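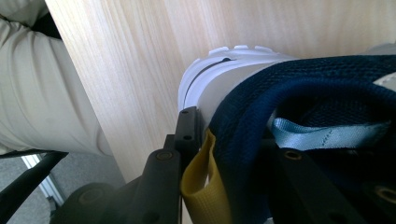
In defence of the pull tab (and against the shoe pile)

Last updated: January

Small loop of fabric on the back of a shoe. Costs next to nothing. Half the shoes in our hall don't have one, and I've had enough, so this is going to be about that, and about shoes by the front door in general, and I've got until the pasta's done.

A navy trainer with a white sole, a light blue loop at the opening and a mustard yellow tab as well. Two tabs! In two colours! Someone sat at a desk and thought about a person with a bag in one hand trying to move a shoe with the other. I would like to shake that someone's hand. You can hook a finger through a loop. You can hang it on a nail. You can find it in the dark by feel, and at 6.15 in the morning in our hall it is dark, because the bulb went before Christmas and I keep buying the wrong fitting.

My view, then. A shoe without a tab is an unfinished shoe. I mean it. We've all accepted that the back of a shoe is a thing you crush. You jam your toes in, stamp, the heel folds under, you stamp again, you swear, you put a finger down the back and now the finger's stuck too. Two weeks of that and the collar is flat for good. I have thrown away shoes with perfectly good soles because the back had given up. That's money. With school-age feet in the house it's a lot of money.

People say shoehorn. My mother-in-law says shoehorn. We own a shoehorn, it lives in the hall drawer under the takeaway menus and the bike lock with no key, and in all the time we've had it I don't believe it has touched a heel. A shoehorn is a second object. The whole trouble with a hallway is second objects. The tab is on the shoe and goes where the shoe goes.

Also people say laces, undo your laces. Yes, well. I undid my laces for years and was late for years.

Now, the pile. Tabs come into this as well so bear with me.

Every house I know has the pile. Ours starts behind the door and by Saturday it's reached the stairs. Wellies, football boots, the slippers that someone wore to the bins. We tried a rack, a three tier one, the Nerik. It was fine for about a month. Then the bottom tier turned out to be too low for boots so boots went on top, and small shoes fell through the bars at the back, and we'd find one (always one) against the skirting when we moved the thing to hoover. The rack ended up as a rack with a pile in front of it. Which is a pile plus furniture.

Then the bench. The bench was the Stirerska, lift-up lid, looked lovely, took me a whole evening and a blister. A bench with a lid is a bin. I'll say it. You lift the lid, you throw the shoes in, you close the lid and the hall looks marvellous until somebody wants the left one. Then it's everything out on the floor, five minutes before school, somebody crying, possibly me. And it smells. Shoes want air. Put 8 pairs in a box after a wet week and open it on Monday, go on.

Yolandi Mokoena, who lives across the road and has more children than me and a narrower hall, has hooks. Just hooks. A long board at knee height with a row of pegs, and the shoes hang off it by their tabs. Any shoe that came without one, she's sewn one on, a bit of old rucksack strap or ribbon, folded over and stitched. I thought this was slightly mad when I first saw it. I stood in her hall with my coat on thinking, who has the time. Then I watched her youngest come in, heel the shoes off, pick each one up by the loop, hang them up and go and find a biscuit. No one had said anything to him! I went home and looked at my bench.

So I did the same. Didn't sew, can't sew, I took the worst ones to the mending place by the station and asked for loops. The woman there looked at me but she did it. Roughly 20 minutes a pair she said, and she charged less than a new insole. The board I did myself with wood left over from the shelves and it's a bit wonky on the left where the wall bulges. Floor is clear. I can get a broom along the skirting in one go, I can see who's in and who's out by looking at the pegs, and wet shoes dry because they're hanging up with the toes pointing down and the air getting round.

Down side, there's always one. Heavy boots don't like it, the loop takes the whole weight and pulls. Boots stay on a tray. Smart shoes look daft with ribbon on so those are upstairs in their boxes. And if your wall is plasterboard get proper fixings, ours came down once with the lot on it, at night, and I thought we were being burgled.

Anathi Pretorius at work disagrees with nearly all of this, and I'll give her side as she's thought about it more than most. She says tabs teach people to yank. You pull on the tab without opening the shoe, the stitching goes, and then you've a hole in the collar where the tab was and you're worse off. She's right that it happens. It happened to my brown ones. But that's bad stitching, isn't it, that's a tab put on for show, one row of thread and a prayer. A decent one is stitched down properly so you can lean on it. If firms can stitch a car seatbelt they can stitch a loop to a shoe.

She also says, buy fewer shoes. No answer to that one. She has 3 pairs. I'm not going to pretend I counted ours.

What annoys me is how often the tab is there but useless. You'll have noticed. Lovely little tab, right colour, logo on it, and too small for any finger belonging to an adult. Or sewn flat so there's no loop at all, just a flap to pinch. Or it's stiff shiny stuff that slides out of wet fingers. I had a pair of Tikier slip-ons like that, the tab was about as much help as a label. Somebody had drawn a tab because shoes have tabs now, and hadn't put the shoe on. Ribbed webbing is best in my opinion, the sort you get on rucksacks, it grips back. And a bright colour please. Yellow on navy you can spot from the top of the stairs. Black on black, in our hall, with our bulb, forget it.

Same goes for coats by the way. The hanging loop in a coat collar, that thin bit of chain or the slippery ribbon that snaps in the first winter, and then you're hanging a good coat by the hood. And towels! A towel with a loop stays on the hook and a towel without one lives on the floor, in this house at any rate. I could go on but I can hear the pan.

If you only do one thing, look at the back of the shoe before you buy it. In the shop, finger in the loop, lift the shoe off the shelf by it and give it a bit of a swing. If the assistant stares let them stare. If it hasn't got a loop, or your finger won't go in, put it back and say why at the till. I did it in Rweyemamu's on the high street and the lad was very nice about it, said he'd never been asked and then went round the display checking them himself. Most failed.

Pasta's boiled over. More on coat loops when I've cleaned the hob.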